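3.2 Workspace and Fixed Camera

The arm was built and tested in a shared workshop, on a bench that other members also use. This imposed two constraints on the design. The base had to come off the bench without tools, and the calibration had to survive its return. We met both with a steel plate carrying two dowel pins, bolted once to the bench and left in place. Wendell Ridgeway machined the plate; the arm controller, which we call Hallura, runs on a used desktop computer under the bench.

Camera pose was estimated with a printed checkerboard moved by hand through 17 positions. The procedure was repeated after each removal of the base during the first 13 sessions. After that we checked only the four corner positions, and ran the full procedure again if any of them disagreed with the stored values. Most of the drift came from the camera bracket – a printed part that crept under load – and it was replaced with an aluminum one in May.

3.3 Objects and Placement

Household objects were preferred over machined test pieces. They are cheap, they vary in stiffness, and a reader can replace them without our drawings. Each trial begins with an object set on a raised support, so that the gripper has to approach above the level of the tabletop. A raised start also exposes errors in the height estimate, which a flat start tends to hide because the fingers can slide along the surface until they meet the object.

Containers with handles were the hardest class. The planner treats a handle as part of the rim unless the depth image shows a gap, and perforated walls return sparse depth at shallow viewing angles. Figure 4 gives the side view used for setting up the colander trials.

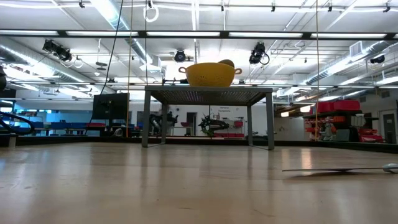
Figure 4. Yellow colander on the perforated top of the dark gray rack.

For this class we therefore added a second grasp candidate on the rim, midway between the handles, and let the planner choose by clearance. Glossy tabletops cause a related problem. Reflections of overhead lights shift as the arm moves, and the segmentation step at times labels them as small objects. Masking all returns at table height removed most of these false detections, at the cost of thin utensils lying flat, which the system now ignores. Priya Zamora is testing a polarizing filter as an alternative; those results are not included in this paper.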